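Home About Join Calendar Sponsors Contact

About the Flaswood Robotics Club

We get asked how the club began more often than we get asked anything else, so we may as well start there. Six students and one science teacher stayed late at Flaswood School one July to fix a line-following car that would only turn left. They never did get it turning right, but they came back the following week, and the week after that, and by the end of the summer there was a sign-up sheet taped to the door with more names on it than we had chairs.

That teacher was Mohcine El Ouafi, and he still runs the club. He would want us to say that he had never built a robot before that summer and that you don't need to have built one either. If you can hold a screwdriver and you don't mind being wrong in front of your friends, you'll fit in fine. (If you can't hold a screwdriver, come anyway, we have plenty and somebody will show you.)

What we do

Most new members start in the build group. You'll put together a small wheeled robot from a kit, take it apart again, and then put it together the way you think it should have gone the first time. Once that's done you can move over to the competition team, which goes to the Trilstead Open every year with a robot called Ezzat. Ezzat has been rebuilt so many times that the name is pretty much the only original part left, and the team is very fond of it all the same. We have come home from Trilstead with a trophy 2 times, and with a long list of things to fix every single time.

The third group is the newest, and it's the one parents tend to be most curious about when they visit. We call it the Dristthorpe project, after the street our workroom is on. The students in it are working on teaching a robot to handle everyday things by showing it how a person would do the job. They hold a gripper in each hand and do simple table tasks with them – picking something up, moving it to a tray, putting it down again – and the recordings become the lessons the robot learns from. It's slow and careful work and it suits students who like to get a thing exactly right. It also suits students who just like the grippers!
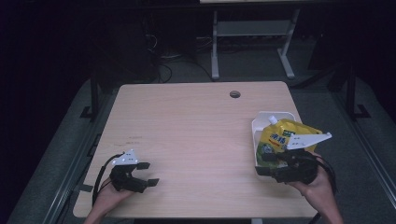

Soft packages are a favorite topic in that group at the moment. A wooden block is the same shape whichever way you grab it, but a pouch of drink squashes and tips and slides around, and everybody has a different idea about where to take hold of it. We've had some wonderful arguments over this. Mohcine lets them run for a while and then asks each person to show the others what they mean, and that usually moves things along.

Every recording gets looked at by a second student before it is kept. So far the group has kept 1426 of them, and there is a notebook with remarks on the ones that were thrown out, which makes surprisingly good reading.

Joining and visiting

The club is open to any student at the school, and there's no test and no fee. Since we started, roughly 222 students have been members, and quite a few drop by when they're home from college to tell us how we ought to be doing it. We love that, so please keep coming. Families are welcome at the end of any session. Just knock loudly, as it can get noisy in there, and mind the extension cords by the door.

Page updated July 16, 2025

14 shares 3 comments

Comments

Renata P.
My daughter joined the build group knowing nothing and now explains gear ratios to us over dinner. Thank you all for your patience with her questions!

oldezzatdriver
Is the left front wheel still the squeaky one? Good luck at Trilstead from a former driver.

T. Lindqvist
Can eighth graders go straight into the Dristthorpe group or do they need to do the kit robot first?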